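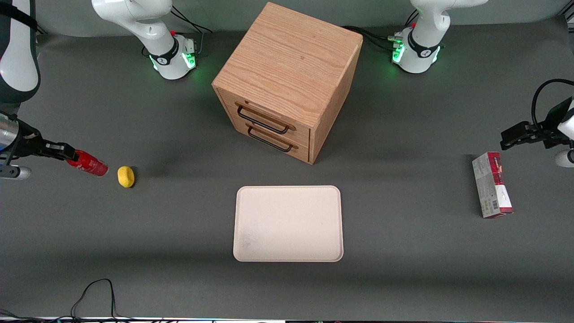
Cundora Two-Arm Teaching Station

Home / Teaching and Teleoperation / Complete Stations

Teach a pair of robot arms by moving a pair of small ones. The Cundora station puts two six-joint arms on a shared tabletop, gives you two hand-held leader arms to drive them with, and records everything that happens while you do it. Pull open a drawer, put something inside, push it shut, press the pedal, done. You've recorded one demonstration, and the next one can start as soon as the table is set again.

We love this machine. We have been building teaching rigs in our shop for years, and this is the first one our own people fight over at lunchtime (the booking sheet is a mess). Most of what follows comes from using it ourselves on ordinary household jobs: drawers, trays, cans, boxes, small round things that roll away when you look at them wrong.

How teaching works

You sit or stand in front of the table with a Lerkitz leader arm in each hand. Each leader has the same joint layout as the big arm it drives, at a smaller scale, so when you bend its elbow the big elbow bends too. There's no joystick to learn and no menu of directions. Your left hand runs the left arm, your right hand runs the right arm, and the finger triggers open and close the grippers.

People usually get a can off the table on their first or second try. Handles take longer! A bar handle on a small drawer asks you to bring one finger in behind the bar, keep the wrist level, and pull straight back, and the straight part is what everybody gets wrong to begin with. Give a new operator an afternoon of drawers before you keep any of their recordings. By the end of it their pulls are smooth, and smooth pulls are much kinder to whatever model you train afterward.

If you'd rather move the arms directly, hold the guide switch on either wrist and the arm goes light in your hands. You can walk it through the motion and save the path. We use this for slow, exact jobs with one arm, such as setting a box upright in a narrow space. For anything that takes both arms together, the leaders win easily.

What gets recorded

Joint positions for both arms and both leaders, gripper opening, motor current, pedal presses and every camera view are saved on one clock. Pusura, the recording software that comes with the station, writes each demonstration to its own folder with a short text file you can open in anything. You can type a note to go with it ("left hand slipped, kept going") and search those notes later. Please do type notes. We skipped them on our first big set and spent a miserable October watching our own recordings back.

Pusura also has a replay mode, which sends a saved demonstration back to the arms. Put the objects where they were, stand clear, press play. It's a great way to find out that the tray has crept an inch toward the wall since this morning.

A bad take can be thrown away from the pedal: two quick presses and it goes to the discard folder. It stays there until you empty the folder yourself, so a nervous foot can't cost you good work.

The tabletop

Dark gray, matte, and one piece. We tried a white top first and the cameras hated it, with glare near the lamp and pale objects disappearing into the surface. Matte gray gives even light and makes a dropped object easy to find in the recording. Wipe it with a damp cloth. Skip polish and anything with wax in it, which leaves shiny patches that show up on camera long before you notice them by eye.

The top bolts to a Hubáček steel frame with leveling feet. Level it before you mount the arms. (Yes, we have done it the other way around, and no, it was not quicker.)

Grippers

Parallel, two black fingers each, with replaceable pads. The standard pads are a firm rubber that holds smooth metal and printed cardboard well. Soft pads come in the spares bag for fruit and thin plastic, and they do mark more easily, so keep a dry cloth nearby and check them at the start of a session.

Grip force is set per arm in Pusura. Start low. A full can will put up with nearly anything, while an empty one dents as soon as you get excited, and a dented can rolls differently in every demonstration after that. Keep a few fresh ones on the shelf.

Good first tasks

We get asked for these constantly, so here are the ones we give to new customers.

Drawer open, drawer shut. Use a small wooden cabinet with bar handles and turn it a little on the table between takes. A cabinet that always sits dead square teaches the arms one angle and nothing else. Put some weight in it or hold it in place, otherwise a light cabinet comes along with the drawer.

Can to tray. One arm, one object, and a clear finish. Start some takes with the can lying on its side and some with it standing up. The lying-down takes are harder, and they're worth the trouble.

Box handover. Pick up a small product box with one arm, pass it across the middle of the table, and set it down with the other. Wonderful practice for timing! Let the second hand close fully before the first one opens, and leave a tiny pause there. Operators who rush this part end up teaching the robot to drop things.

Clear the table. Everything goes in the tray or in a drawer, in whatever order you like. Save this one until the other three feel boring. It makes long recordings with a lot of variety, and it is the task where you'll really feel how far your operators have come.

Setting up your room

Leave open space behind the bases for the cable bundles, and keep those bundles out of the reach of both arms at full stretch. Loose cable on the working part of the table will get caught sooner or later. Clips come in the box, along with a sleeve for each arm.

A plain wall behind the station helps more than you'd expect. Posters, windows and people walking past all end up in your data. Steady overhead light is best, with blinds down if the sun moves across the room during the day. Soft shadows are fine and can even be useful, but a hard shadow that swings around between morning and evening makes two sessions look like two different places.

Mark your reset positions on paper and keep the sheet beside the table. We used tape on the tabletop for a while, and then had a model that only reached for tape.

Safety

Each station ships with a wired stop box on a long lead. Place it where the operator can hit it without letting go of both leaders, and make sure a second person in the room knows where it is. Speed is limited in software during teaching, and the limit can be lowered further for beginners. Hands stay off the table while the arms are live. Reset objects only after the pedal has ended the take and the screen says Hold.

Read the installation manual before first power-up, and do the stop test at the start of every working day.

In the box

Two arms with bases and mounting hardware
Two parallel grippers, fitted
Two Lerkitz leader arms with table clamps
Matte gray tabletop and Hubáček frame
Overhead camera with bracket
Foot pedal
Wired stop box
Pusura license and recording computer
Cable clips and sleeves
Spares bag with firm and soft finger pads

Task objects are up to you. Kitchens and hardware stores are full of excellent ones.

Specifications

Arms: 2, six joints each, plus gripper
Reach per arm: 600 mm from base center
Camera inputs: up to 16
Finger pad life: 3,000 grips in our bench test, firm pads on smooth metal
Teaching modes: leader arms, hand guiding
Power: standard wall outlet, one per arm and one for the computer
Assembly: two people, one working day

Options

Wrist cameras. Small, light, and well worth adding if your tasks include handles or anything hidden behind the fingers. They plug into the arm, so there's no extra cable down to the table.

Second leader set. For training rooms where one person teaches and another wants to practice on the simulated station in Pusura. Comes with its own clamps and a carrying case.

Tall frame. Raises the tabletop to a comfortable standing height. If your operators work long sessions, get this one and a pair of stools, and let them switch.

Ordering and support

Stations are built to order. Tell us your room size, your outlet type, and what you hope to teach, and we'll send back a layout drawing along with the quote. If your task needs more reach or more grip than this station has, we will say so before you spend anything.

Pusura updates are free for as long as you own the station. Finger pads, sleeves and leader triggers are stocked in the parts section and fit every version of the station we have shipped. For help with a recording, send the demonstration folder with your message; we can open it on our own arms and try it ourselves, and we enjoy that more than is probably reasonable.

Related items: Lerkitz leader arm (single), Cundora finger pad kit, Hubáček tall frame, Pusura extra seat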